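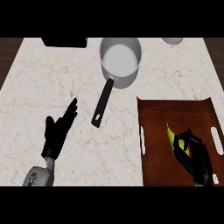

Section 4 of this guide covers the daily set-up of the Brirnlow two-arm station in a staff kitchen or prep room. It is written for the people who will stand next to the station, and it leaves out most of what the sales brochure says. The brochure claims the station "takes over the counter." In practice it takes over a few moves on the counter, such as holding a banana on a wooden tray with the right hand while the left hand hovers open over the marble, near the handle of a saucepan. Someone still has to decide that the saucepan handle should point that way, toward the hand. At the Dindside kitchen that someone was Lindiwe Modise, and her shift got longer in the first month.

4.1 Before you switch on

1. Read the shift sheet. If it lists the station as a member of staff, cross that out and tell your supervisor. The station can't cover a break.

2. Clear the counter of knives, glass and anything hot. The station has no heat sensing in the fingers, whatever you were told at the demonstration.

3. Put the tray on the side where the task card shows it. Both hands can hold things, but the task cards are written for one side only.

4. Check that sleeves, apron strings and lanyards are tied back.

Caution: The stop button cuts power to the arms. It doesn't open the hands. If the station is holding something when you press it, support the item from below before you use the manual release.

4.2 Start-up

5. Turn the key to READY. The arms move to their rest position. Stay behind the floor line until they stop.

6. Select a task card on the panel. Don't use a card marked DRAFT during service.

7. Run the card once with no food on the tray. Watch the whole run. It is tempting to go and do something else, and the work plan at some sites assumes you will. The plan is wrong. A watched run is part of your job and should be logged as working time.

8. Run the card with food. Start with one item.

Note: Soft fruit is graded "suitable" in the parts list. We would call it "sometimes suitable." Grip force is set per card and doesn't change with ripeness. Check the first piece of each batch by hand for bruising, and lower the grip setting if you find any.

4.3 During the shift

One person is named as the attendant for each session. Change over after 2 hours at most. Watching a slow machine is tiring in its own way, and people who have done it say it is worse than the lifting it was meant to replace.

The attendant should not also work the till, take deliveries or answer the phone. If your site can't spare someone, don't run the station that day. Agathe Fleury, who wrote the first version of this section, was asked to remove that sentence. It has stayed in.

If the station drops an item:

- Press PAUSE and wait for the amber light.
- Pick up the item yourself. Don't reach between the arms.
- Log the drop, even if nothing was damaged.

If the station misses an item twice in a row, stop the card and finish the job by hand. Do not keep moving the item to help it. A session log full of small, unrecorded nudges is how a site ends up with a good success rate on paper and an annoyed crew.

4.4 What to write in the log

Record the card name, start and stop times, drops, misses, and every minute a person spent helping. The last column is the one managers skip. Fill it in anyway. The supplier quotes 690 items per shift, a figure from a test room where someone else laid out the trays. Compare it with your own count before you agree to any change in hours.

Caution: Don't sign a revised rota based on the quoted figure alone. Ask for the helping time to be shown next to it.

4.5 Shutting down

9. Empty both hands and clear the tray.

10. Turn the key to REST and wait for the arms to lower.

11. Wipe the fingers with a damp cloth. No spray near the joints.

12. Remove the key and hand it to the next attendant, or lock it in the key box on Friday.

For cleaning of the wrist covers, see Section 5.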